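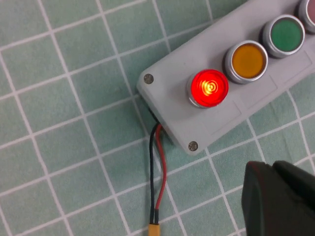 Did I sleep any better after a month on the Jivach?

I slept the same as I did in the summer, which is to say badly until two and then well enough until the bins.

September 10, 2020

Finished the last sachet last night. 31 nights, one sachet a night in warm water, nothing to eat afterwards, exactly as it says on the packet. I wanted to be able to say I had done it properly, because the first thing anyone asks when you say a thing hasn't worked is whether you did it properly. They never ask that of the people who say it has.

Anas Tarawneh started me on it. He has been sleeping "like a stone" since July and he tells the whole corridor. I like Anas and I don't think he's lying. But he also gave up coffee after lunch in July, and moved out of the flat above the taxi office, and when I mentioned this he said the coffee had nothing to do with it. How would he know? He changed three things at once and picked the one that came in a nice box.

The box is very nice, I'll give them that. Heavy card, dark blue, a moon on it. Inside the lid it says that users gained an average of 54 minutes of sleep a night. There is a little star after the number and the star leads to the bottom of the box, where it says the figure comes from 689 customers who filled in a form. So these are people who bought it, and carried on buying it long enough to be sent a form, and then felt like filling it in. I didn't get a form. I expect I would have been sent one if I'd ordered a second box.

And 54 minutes as measured by whom? I couldn't tell you how long I slept last night to within an hour. I know I heard the church at one. I know I looked at the clock at ten to two and was annoyed. After that I know nothing until the lorry. If you asked me on a good morning I'd say seven hours and if you asked me on a bad one I'd say five, and I suspect it would be the same night.

That was the whole reason for the notebook. Lights out, any clock times I remembered, time up, and a mark out of ten before breakfast. I did it for a fortnight before the first sachet as well, which Anas thought was hilarious. Went through it this morning with a pencil. The fortnight before and the month after look like the same person's sleep. The best night of the lot was in the fortnight before, after I'd walked back from Calloway in the rain with the shopping. The worst was night nine, when I had been told by the leaflet to expect "a noticeable settling".

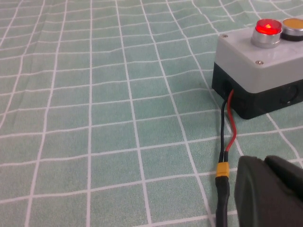 The leaflet deserves a page to itself. It tells you that some people feel the benefit on the first night, and others in the second week, and that for a few it can take until the second box. It also says that sleeping worse at first may be a sign that it's working. I read that bit out to my sister on the phone and she said well, bodies are complicated. They are, but if sleeping better means it works, and sleeping worse means it works, and sleeping the same means buy another box, then I can't think what would have to happen for the Jivach people to say sorry, this one isn't for you.

Each sachet has 1,000 milligrams of "night blend" in it. It sounds a lot until you remember it's one gram. The blend isn't broken down any further, so it could be nearly all chicory for all I know. It tasted like it.

Now, to be fair to the stuff, I will put down what I did notice. The first three nights I thought I dropped off faster. I wrote "quick!" in the notebook, underlined. I also went to bed earlier those nights, out of curiosity, and left the phone in the kitchen because I was taking it all so seriously. By the second week the phone was back beside the bed and "quick!" doesn't appear again. I also got to like having a warm drink in my hand at ten o'clock. That could be had from milk.

What bothers me more than the money (and the money does bother me) is how much I wanted it to be true. There were mornings when I gave myself a seven and then looked at the clock times above it and they were rotten. I was marking the box up. If I'd had no notebook I would be telling people by now that it had "taken the edge off", and somebody at work would have bought one on the strength of that.

Anas has already moved on to the next thing, a pillow. It's called the Ralomness and there is a shop in Girkolport that lets you take one home for a trial. He says you can't argue with a pillow because you can feel it. I said you could feel the tea as well, mostly at four in the morning on the way to the bathroom. He laughed, but he has put his name down for one anyway, and he says I can borrow it for a few nights in October if I promise not to bring the notebook. I've made no promise.

Suppose I did try it. I'd want to do a week on, a week off, and a week on again, and I'd want to keep bedtime the same throughout, which I couldn't manage this time. Also no looking at the numbers until the end. I looked at the numbers every few days and I'm sure it coloured the marks. And somebody ought to hide which pillow is which, though I don't see how you'd do that with a pillow. Two pillowcases? You'd know the moment you lay down.

The doctor, when I asked last winter, said get up at the same time every day and stop lying there watching the clock. She had nothing to sell and I paid no attention to her at all. I did the getting up part for four days in February and then it was cold.

Tonight, no sachet. The empty box can hold the spare batteries. I'll have the milk if there's any left, and the alarm is set for half six, tomorrow and the day after, and I've moved the clock round to face the wall — I can still hear it, but I can't read it.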